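February

Started at half past eight with the heating only just on, so the first hour was paperwork. I wrote up yesterday's cable fault (a pin pushed back in the connector, nothing worse) and cleared the bench before taking either hand out of its case.

The plan for the day was to finish the comparison between the Purves hand and the Vorkeo hand so that Irnholm can have an answer before the end of the month. They have been patient, but their last message asked for a date and I gave them one, which was probably a mistake. The Purves has been on the arm most of the winter and I know its habits. The Vorkeo came back from Dulldale last week with new firmware and a note saying the finger calibration had been redone. I have learnt to check that for myself.

Checked it. The calibration was good on all the fingers except the thumb, which closed short of where it was told to go. Ran the routine again from cold, then again after twenty minutes of opening and closing, and it settled. I have put in the log that it needs a warm-up. Dulldale will say it doesn't.

The test set is the same one as before: 13 objects, each picked up from the same starting place, moved across, put down. I did the Purves first while the morning was quiet. It is slow but it does what it did last time, and the time before that. It still can't manage the flat steel rule unless the rule hangs over an edge. It dropped the sponge once, on the way up, and I counted that as a failure although it caught it against the palm. If I start giving marks for luck the figures won't mean anything.

Changing hands took longer than it should have. The adapter plate on the Vorkeo uses a different screw from everything else in the building and the driver for it had gone back in the wrong drawer. Found it in the end under the spare couplings. While the wrist was open I looked at the wiring and moved one tie that had been rubbing. There is a shiny patch on the sheath but no break in it. Will look again in a fortnight.

The Vorkeo is plainly the quicker of the two. It closes fast and with very little noise, and the grip on round things is better than anything I have tried here. The tennis ball, the jar and the short bit of pipe all went first time. It had the steel rule off the bench on the second go, by sliding a fingertip under the end, and I had not expected that. Where it lets itself down is in the letting go. The fingers open unevenly, so anything light gets turned as it is released. The paper cup ended up on its side every time. I tried slowing the opening down and it helped a little, then slowing it down more and it made no difference at all.

Stopped for soup at one. Read the Vorkeo manual while I ate and found that the release speed I had been changing only applies above a certain grip force. Below it, the hand uses a fixed value which can't be got at from the ordinary menu. It is on page 89, in a footnote. I wrote to them asking whether it can be unlocked and had a reply within the hour saying somebody would look into it.

Afternoon was cameras. The wrist camera is fine for deciding whether something has been picked up but I keep changing my mind about the angle. Pointed straight down the fingers it gives a good view of the tips and nothing of the elbow side, so the arm can come near its own leg without my seeing it. Tilted back it takes in more of the body and the floor, and the fingers move up into the corner where the lens is at its worst. I tried four positions and wrote down the screw marks for each so I can get back to them.

I also tried the sleeve again. It keeps the cables from snagging and keeps dust out of the wrist joint, and the arm seems no warmer with it on. The trouble is that black knit gives the camera nothing to hold on to. The exposure goes up to make something of the dark part and the bright floor by the window washes out. I fixed the exposure by hand and that cured it while the light held, but by three o'clock the sun had gone behind the units opposite and I had to set it again. A grey sleeve might be the simple answer. I will ask whether they come in grey.
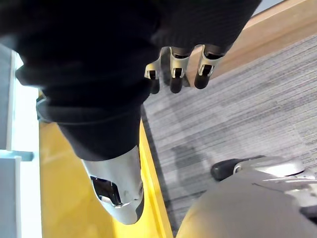
After that I did the low reaches, arm down and hand near the floor, which Irnholm particularly want because their people are forever picking dropped parts up off the ground. Both hands can get there. The Vorkeo has the slimmer wrist and clears the knee with more to spare. With the Purves I have to turn the forearm out first or it comes too close for comfort, and the turn adds time to every cycle. I did not try to pick anything up on the carpet with either of them today. That wants doing properly, with the force limits set, and I was getting tired.

The old controller stopped once during all this, with error 699 again. It isn't in the list of codes. Restarting clears it. It has only come up with the Vorkeo fitted, so I suspect it is something to do with how the hand reports its current, but I have seen it too few times to say so to anybody. Saved the log and copied it to the shared drive.

If I had to choose this evening I would tell Irnholm to take the Vorkeo, provided the release can be sorted out, and to keep the Purves if it can't. It isn't the clear answer they were hoping for. The price difference will probably decide it for them anyway — I have not seen the latest quote and would sooner not until the results are written up.

Packed up at ten past six. Both hands back in their cases, arm parked, batteries on charge. One of the chargers has a green light that flickers and I have put tape on it so it doesn't get used.

For tomorrow: floor picks with the force limits on, the paper cup again if Vorkeo come back to me, buy more of the odd screws, ring Dulldale about the thumb.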